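We use cookies to remember your list settings. By continuing to read the archive you accept this.

Home Textiles and Mending list, archive
Posted by Anjana Abeysekara, August

Re: folding on the table, and marks on the finish

Dear Orsolya, dear all,

Thank you for your long message. I answer only to the part about the table, and I leave the question of the moth bags to Tormod, who knows more than me.

Orsolya Kelemen wrote:
> We have moved the folding from the bed to the dining table, as
> several people here recommended. My back is much better. But now
> my husband is worried for the varnish. He says that zippers and
> buttons will scratch it, and that warm clothes from the dryer
> will leave white clouds. Do you put something under? I tried an
> old blanket but then everything slides, and the sweatpants never
> come out flat. Also, how do you fold the thick soft things? Mine
> look like a loaf of bread after one day on the shelf.

I have folded on a bare table for eight years and I do not put anything under. The blanket was also my first idea, and I had the same problem as you. When you pull one corner, the blanket comes too. On the smooth wood the fabric moves alone, and you can push the air out with the side of your hand.

For the scratches, your husband is right about zippers. I close every zipper and turn the garment so that the metal is on the inside. Jeans I fold on the bed still. With soft knit things there is no danger that I know of.

For the white clouds, I had one, in our first winter with the dryer. It was my fault, I left a hot pile there during the whole dinner. Now the clothes wait in the basket for 10 minutes before they touch the table. If you already have a cloud, please wait some days before you try any remedy. Mine became weaker alone and after a week I could not find it. Saodah Majimbun wrote to the list last year about mayonnaise, but I did not try this and I would be afraid for the smell.

To check the finish, look at it from the side where the light falls. In a patch of glare you see every small line, and in the darker part you see almost nothing. I check before folding and again when I am finished, so I know which marks are old.

Now the thick soft things. I think the loaf comes from folding too early. First I let the garment lie in a heap, and I find the long parts, the sleeves or the legs. I pull them out one by one and make them flat before I touch the middle. Then one long fold, then in three. If you fold in half and again in half, the thick seam comes always in the same place and the pile grows up on one side. 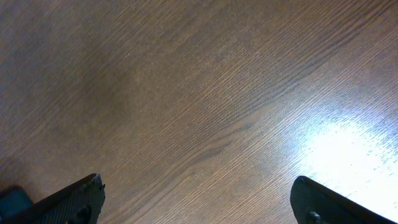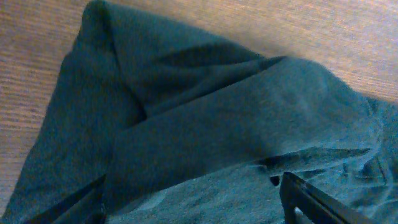
My shelf is 40 centimeters deep, so for me the thirds are perfect. If yours is less deep you can roll instead, but then put the rolls standing, like in a drawer. I do not like rolling for sweatshirts, the neck becomes wide.

One question from my side. Does anybody still use the Posance folding board? Anjana Bandara offered me hers (yes, we are two Anjanas on this list, I am sorry for the confusion) but it takes a lot of place and I am not sure that it works for heavy cotton. If somebody has washed the cover at 90 degrees, please tell me also if it became smaller.

With kind greetings,
Anjana A.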